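Last bus to Didstead, and Hammad Niazi had the wrong coat on. His brother's. Keys to the wrong house in the pocket, a ticket stub, 3 mints.

He ran anyway. Down past Chaudhry and Sons, past the bank, one shoe comming loose. The driver saw him – he was sure the driver saw him – and pulled out.
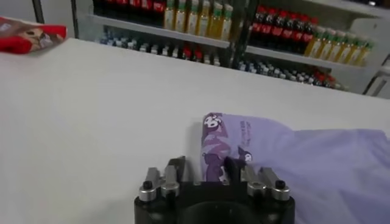

So he walked. Nearly 70 minutes in the rain, February rain, the sideways kind. At the Corkeck turn a car slowed. Window down. His brother, in Hammad's coat.

"You took my keys," he said.

"You took my mints," said his brother, and unlocked teh door.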